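Dry goods, one shelf: bags into a bin

24/03/2018

The dry goods shelf had two problems. Opened packets went soft, and unopened ones slid behind the rice where I forgot them and bought more. The second problem cost more than the first, so I started there.

Method: every light packet goes into a clear resealable bag, and the bags stand upright in a see-through bin. Seaweed was the test case. It weighs nothing, crushes easily and has the worst packaging in the kitchen. I kept the printed label in the bag so the preparation notes stay with the contents. Shiela Tagle decants hers into jars and writes on the lids, but I can't read her handwriting and she isn't always home.

The work surface should be white. Dark flakes show up on it at once, and a spill of 2 g is easy to sweep back onto a folded sheet. 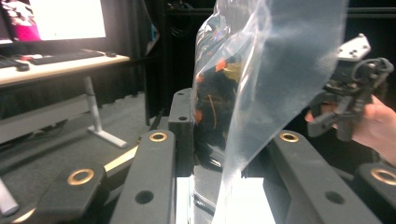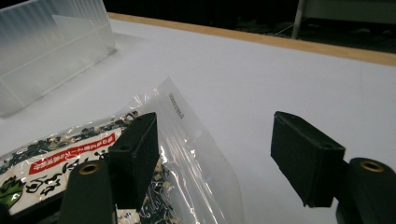
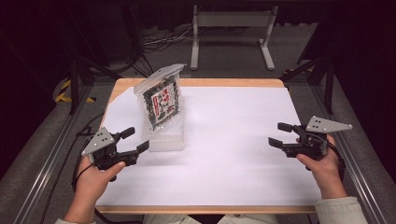 Bag size

I tried 500 ml and 1000 ml bags. The smaller one closes properly over a single packet. The larger one holds more air than food and flops over the side of the bin unless it is packed tightly with others. I press the air out from the bottom corner upward, then run the zip twice.

Bin

The bin is from Flosari, frosted, no lid. A lid would keep dust off, but it would also mean lifting down whatever is stacked on top. Bags go in with the label facing out, oldest at the front.

Results so far

After 10 days nothing has gone soft. Karine McKinnon asked if the bin would work for lentils. It would, though the bags need to lie flat at that weight and the labels then face the ceiling.

Spices are next, in July, if the narrow shelf from Cabrera fits beside the stove. I have measured the gap and it is tight.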